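Search this site Search Go

About the Clorow Group
May 2026, by Neema Mugo
1 min read

Clorow is a six-person robotics lab in Panuvstead, and we teach pairs of robot arms to fold laundry. Our families have asked when we'll start on theirs.

Our method, Urrego, came out of a bad December. Damir Krasniqi had trained a policy on 400 clean demonstrations, and it folded beautifully until a sleeve landed somewhere new. Then it folded the air next to the sleeve, with great confidence.

So Harish Sachdeva proposed we stop throwing out our mistakes. Urrego trains on the recoveries: the missed grasp, the second try, the slow untangling. With 108 of those added, success on crumpled starts reached 65 percent. The other 35 percent is why we still have jobs.
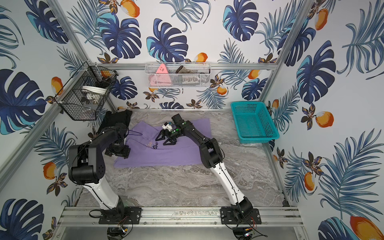
Two arms at work on a wrinkled purple cloth.

Dolores Brannigan runs the hardware and chose the wallpaper. Tianyou Jiang writes the control code and has asked for plainer wallpaper. Visitors are welcome if they write first, and anything they leave on a chair may be used for testing.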